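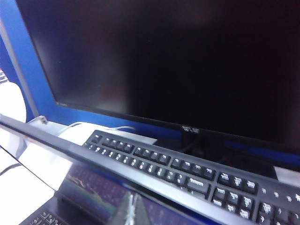 The ASUS monitor, switched off, and the black keyboard in front of it.

I have put off the computer desks at Wemthorpe since April. Peninah Nyaga asked me twice, and the second time she left a bag of cloths on my chair, so I went in after lunch and got on with it.

The monitor was first. A black screen shows everything when it's off, which is why I don't clean one while it's running. I used a dry microfibre cloth, top to bottom, then a second one barely damp for the fingerprints along the lower edge. No window cleaner. I wrecked the coating on an old screen that way and had to look at the cloudy patch for years. The bezel collects more dust than the glass does and I go over it with a soft paintbrush, the kind you get in a kids' watercolour set.

The blue behind the desk makes the room look tidier than it is. Kheri Were picked the colour and I argued against it at the time. I wanted grey. I've come around to it, mostly.

The keyboard took longest. I unplugged it, turned it over and tapped the back, and what came out was crumbs, as usual. Then the brush between the rows and a cotton bud around the space bar. It's a full-size one with a number pad. Obadia Mfaume would like it swapped for something smaller, but he doesn't do the spreadsheets. The last one we sent to him had 2397 lines and I wasn't going to enter those along the top row.
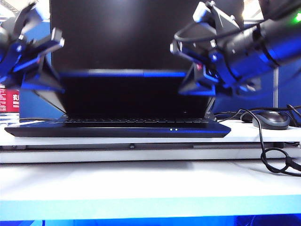
The laptop open on the white desk, with the mouse over to the right.

The white desk was a mistake on my part. I chose it for the light and it does help in the afternoons, but every cup ring shows. It cost $75 second-hand from a place that was closing down, so I can't complain much. I have a coaster there now.

With the laptop I mainly wanted to get at the hinges. Fluff packs in at the back corners where the lid meets the base, and you can't reach it properly unless the lid is well up and you come at it from behind. A wooden toothpick with a bit of cloth around the tip does the job. Go easy on the lid while you're there and hold it in the middle at the top, never by one corner – Muthoni Okoth cracked hers like that and the repair was more than the laptop was worth.

The mouse got a wipe and that was all.

Still to do: the cables under the far desk, which I looked at and left, and the labels for the chargers. We have five of them and two fit nothing we own. If anyone from the Makokha group is missing a charger, come and have a look before I take them to the e-waste depot.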